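4. What a medal does to a shelf

4.1 Awards and the reading shopper

Wine competitions hand out medals in numbers that would embarrass a school sports day. The producers we talked to knew this and were cheerful about it. One cellar manager at Trummer kept his gold certificates in the tasting room and his silver ones in the corridor to the restroom, where, he noted, people had more time to read. What the producers did not know was whether the small round sticker on the shoulder of the bottle sold any wine, and if so, to whom.

Our main study (Section 3) followed 2569 purchases of sparkling wine in the shops of one regional grocery chain. In this section we take up a narrower matter: whether shoppers treat the sticker as information about the wine or as part of the bottle's clothing. Earlier work in the field has tended to assume the former. It is a flattering assumption, both for shoppers and for the people who print scoring sheets.

We chose three producers with similar prices and similar bottles. Rimetti and Trummer enter competitions every year and put the results on the glass. Drerari enters them too, wins at much the same rate, and leaves its stickers in a drawer, on the grounds that the founder's widow dislikes glue. For a researcher this is a gift, and we thanked her for it.

4.2 Shelf trial

The trial ran through April in two shops of similar size. In the first, all three wines carried a sticker on the shoulder; in the second, none did. Halfway through the month we swapped the arrangement. Staff were told only that the labels were being checked, which was true as far as it went. One store manager moved the Trummer bottles next to the smoked salmon on his own initiative, and those four days have been removed from the analysis, along with the salmon.

At the exit we stopped 192 buyers and asked them three things: which wine they had bought, what had made them choose it, and whether the bottle had won anything. They were allowed to look in the bag before answering the first question but not the third. Interviews took under two minutes. A few ran longer when the buyer had views on corks.

Price came first among the stated reasons, followed by having bought the wine before, followed by a group we coded as "looked right." Medals were mentioned so seldom that we first suspected the coding sheet. Yet in both shops the stickered bottles sold better than the bare ones in the weeks when both kinds could be compared, and the difference was largest for Drerari, whose buyers had never seen its bottles wearing one. People either did not notice what had moved them or did not care to tell a stranger with a clipboard.

The third question was the most useful. Many buyers of stickered bottles said, with confidence, that their wine had won nothing. A smaller group, leaving the shop where no bottle had a sticker, were just as sure that theirs had won gold. Several named the competition. Two of the competitions they named are for olive oil.

4.3 Size, color and shape

If the sticker works without being read, its look should matter more than its wording. We tested this with a second set of stickers, printed by Eltel in gold, silver and a dull green picked because no competition we could find uses it. Each color came in a round and a many-sided version. The wording was identical throughout and said only "Selected," a claim that is hard to argue with. These were shown to a separate panel of 500 adults, who viewed bottles in pairs and picked the one they would take to a friend's dinner.

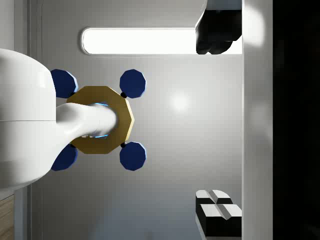
Figure 2. Gold many-sided ring and white gripper finger (computer rendering).

Gold beat silver, and silver beat green, in every pairing. This will surprise no one who has been to a prize-giving. The shape result was less tidy. Round stickers did better on the cheaper bottle, while the many-sided ones did better on the dearer one, where panel members called them "serious" and, in one case, "like a bank." We have no good account of this. Our colleague Duarte Moreira suggests that a corner costs more to cut than a curve and that people can somehow feel it. We report the suggestion because he reviewed the draft.

Wording made itself known only when we took it away. A gold sticker with no text at all did almost as well as one saying "Selected," and in the dearer pairing it did slightly better. Panel members who chose the blank sticker were asked afterward what it had said. Most gave an answer.

4.4 Limits

The shops were both in towns with a wine trade of their own, and their customers may be either better informed than most or more tired of the subject. Sparkling wine is often bought for other people, and a buyer choosing a gift may lean on a sticker in a way that the same person, buying for a Wednesday supper, would not. We did not ask who would be drinking the wine, having run out of room on the card.

The panel saw bottles on a screen and never held one. It is also possible that the glue matters. On foil the older stickers lift at one side after a few days in the fridge, and Rimetti has had letters about it – mostly from one address. A sticker that is coming off may say something about a wine that a judge would prefer it did not.

Finally, none of our measures touches on whether the medal-winning wines were better. We tasted all three at the close of the fieldwork, without scoring sheets, and the authors disagree. Section 5 returns to the sales data and looks at how long the effect lasts once a buyer has drunk the bottle and is back in front of the same shelf.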